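Wednesday, second coat

Kokent oil on the hall table, 5 ml to the 500 square centimetres, which is less than the tin says. Sanded to 200 beforehand, along the grain only.

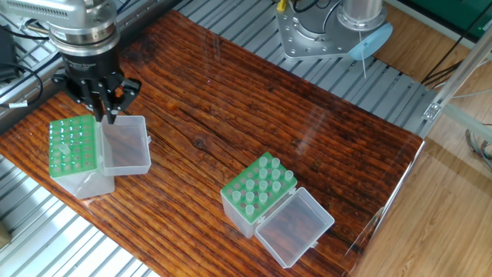
Hsiu-ying Liao wrote back at lunch that 5 ml is still heavy for a dense timber, that she wipes off at 23 minutes whatever the label claims, and that a third coat adds colour but no protection she has ever been able to measure. I have her method written inside the cover now.

Went through the older entries after tea. The Canel wax from April marked under a cold glass in one evening. The Yen varnish held up, but the smell stayed in the house for almost a week and I would not use it again in winter.

Wiped off at 23 minutes as advised. The rag dragged slightly at the far end, so I went over that part again with a clean one. Rags laid flat outside on the concrete to dry – never in the bin.

Humidity in the shed was higher than I like. The Gevico meter needs a new battery and I don't trust its second reading. Next coat Saturday if the surface isn't tacky. Must order more 200 grit and find the lid for the small jar.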